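Grullham Kitchen Table Notes
README, last touched 3/24/26

Hi, and thanks for opening this one first! The folder is my running set of notes and pictures of ordinary kitchen things on tables: jars, tumblers, canisters, the odd bowl. I started it in June, when I was trying to decide which containers deserved to live on the counter and which should go back in the cupboard, and then I just kept going (my counter is still a mess, thanks for asking).

What's in here

There are 28 entries so far, each with a short text note and at least one picture. The notes are mine and they wander. Some are two lines long. The one on the Akalgate tea canister runs for pages, and I regret nothing. File names start with the room, then the surface, then a word for the thing itself, so if you sort by name you get all the tables together.

Clear things are the biggest group, and also the hardest to write about. I love them on a pale table, where you get the wood coming right through the sides, but half the time I end up writing more about the table than the thing standing on it.

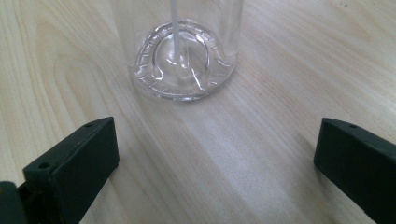 So I gave up fighting it and added a "surface" line to every note. It's free text. I put down the color, whether there's any shine to it, and which way the grain goes if there's grain at all. Please don't expect proper wood names, I can't tell ash from birch and I'm not going to pretend!

The other lines are "thing," "see-through" (yes, no or sort of), "bottom" and "grumbles." I added "bottom" after the first 9 entries, so the early ones have it blank. It covers feet, rings, ridges, domes, anything that makes a base more interesting than flat. If I couldn't decide between glass and plastic I wrote "clear" and moved on.

Known problems

Aquino and Hiller are my two subfolders, named after the streets I was living on, and a couple of notes ended up in both. I haven't sorted that out. Sizes are missing nearly everywhere. Tall things sometimes lose their tops in the pictures, so go to the note if you need to know about a lid.

Using it

Help yourself. Copy it, trim it, rename the lot. If you fix the doubled notes, send me your version and I'll swap it in. Next up is the shelf over the stove, where I've got 30 spice jars waiting and no two lids that match.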